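About Onorico

Hi, I'm Hjørdis Kristiansen, and I run Onorico, a small newsroom that follows court cases and government orders affecting people who lose their jobs over something they said, signed or published. Mostly that means teachers, reporters and civil servants, with the odd librarian.

I started it at my kitchen table after years of translating court papers for other people's stories. I kept seeing good material get squeezed into one paragraph at the bottom of a page (or dropped completely!), and I wanted a place where the whole ruling got read and the follow-up hearing got covered too. My old colleague Sundaram joined that October and we've argued about headlines ever since. 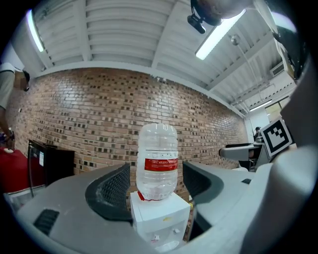 A bottle with a red label, on top of a miniature water dispenser

We now have 33 contributors, most of them part-time and several writing under pen names for their own safety. We're following 96 open cases, and each one has its own page with the filings, a timeline and a plain-language summary. If a judge postpones, we say so, even when that's the only news. Our sister project, Nisum, keeps the archive of decrees and translates the important ones into English. Jevach is our newsletter, and it goes out twice a month, usually later in the evening than I promised.

Money comes from readers, plus two small grants that are listed on our funding page. We don't take any from governments or political parties.

Got a document, a correction or a complaint? Write to me through the contact form. I read everything myself, though in a heavy court week it can take me a while to answer. Please don't send anything sensitive before we've set up a safe way to talk.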